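Search stories Search Go

The Red Table

The kettle has been cold since January. Mine, I mean, the one at home. I do my tea at Vullach now because the job starts at six and the bus is what it is.

The job is this. Pick up a thing. Put down a thing. Do it 200 times, then sign the sheet. Somewhere in Plelby a machine called Um is learning to do it after me, and Um is slow. Um dropped 110 cups in its first month. They sent us the figure on a slide, with a little cartoon cup on it, crying.

"It'll be doing your washing up by spring," said the supervisor.

Whose spring, I said. No answer. He went off to find a mop.

So. Morning. Kettle behind me on the list, phone after that, then the lid, the pot, the rest of it. All the stuff of a kitchen with no kitchen round it. I take up the grips and my hands stop being hands. Two fingers each side. You forget you ever had ten. Go home, try to butter toast, and there you are pinching the knife like a crab.

First up, the walkie-talkie thing. Close, lift, hold it over the red, breathe. 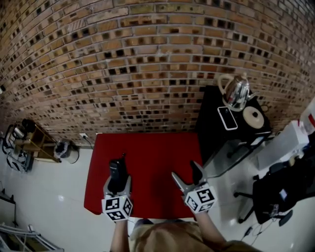

Can a machine clear a kitchen table on its own yet?

Some can manage a few familiar things, slowly, if the table is one they have practised on, and they still need a person near by for the day somebody moves the sugar.

That was on the leaflet Drukgate gave us at the start. I kept it in my coat. I liked the sugar part. Somebody at Drukgate had a mother, I thought, or a messy flat.

At item 215 on the long list they let me go over to Plelby and look at Um. Long corridor, humming. A door with a window in it. And there was Um, two arms and a table, red like ours, going for a mug. It went in from the left, a bit high. Stopped. Came down crooked, then straightend up at the last second.

I do that. I've always done that. My sister used to shout at me for it over the good plates – come in level, you'll have it over – and I never could.

Um got the mug. Put it down. Went in for the next one from the left, a bit high.

"It picks up funny habits," said the woman at the door. "We're trying to get them out."

Leave that one in, I said. She laughed, wrote somthing down, I couldn't see what.

Back at Vullach it was gone four. I put the grips on again. Left side, a bit high. Then the kettle.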